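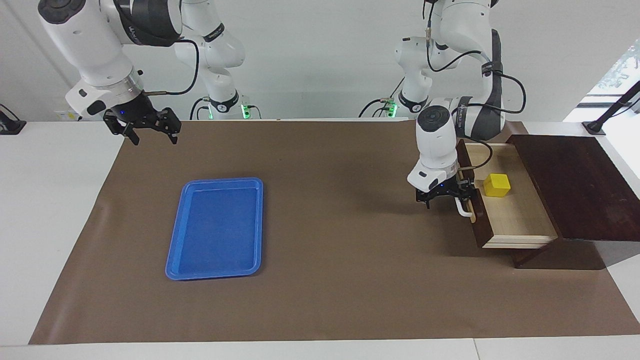
The two-armed workstation at Honport, with the drawer open and the blue tray waiting on its brown paper.

The newest hires at Honport's spare parts depot have four elbows' worth of reach between them and no opinion on the thermostat. Management calls the pair Graka. The picking staff call it "the intern," and it has been the intern for 20 months.

Its education happens at a table. There is a wooden cabinet with a drawer, and in the drawer a yellow cube, and the ambition is for the cube to end up in the tray and the drawer to end up shut. Wojciech Górecki, who ran the small-parts aisle for most of his working life, now spends his mornings deciding whether this has been done properly.

"I used to pull 3,000 items a week," he says. "Now I grade a cube."

He was given a raise for it, which he mentions quietly. He also lost his aisle, which he mentions a good deal more. The depot's real drawers hold gaskets, springs and a type of clip that Górecki can identify by feel and Graka, so far, can't identify at all.

Yamila Daza, two benches over, has made out better. Her wrists ached every winter and the company moved her to scheduling, where the only thing she lifts is the phone. She misses the talk. "You could say anything in the aisle," she says. "In scheduling they write it down."

Reiko Okabe, the operations manager, promises that no one will be let go before the new shift plan arrives in November. Asked what the plan says, she replies that it's a very good plan.

Górecki has stopped asking. At noon he puts on his jacket, tells the intern to take its lunch, and goes off to find out whether anyone has touched his clips.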